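**Ticket:** wrist wiring rule, Vilton cell
**Opened:** August 7, 2024
**Status:** open

The Metmont checklist wants every wire near the gripper tied down at 2 points. Fine on paper. Rule 6 then says "secure" and never defines it, so Choo and Trumar sites each pass whatever they like. I'm not signing rule 6 until someone does define it.
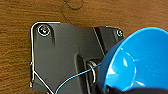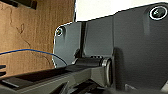

Blue wire in both.

## Next steps

- Put a slack limit in rule 6
- Recheck after 12 cycles, not 5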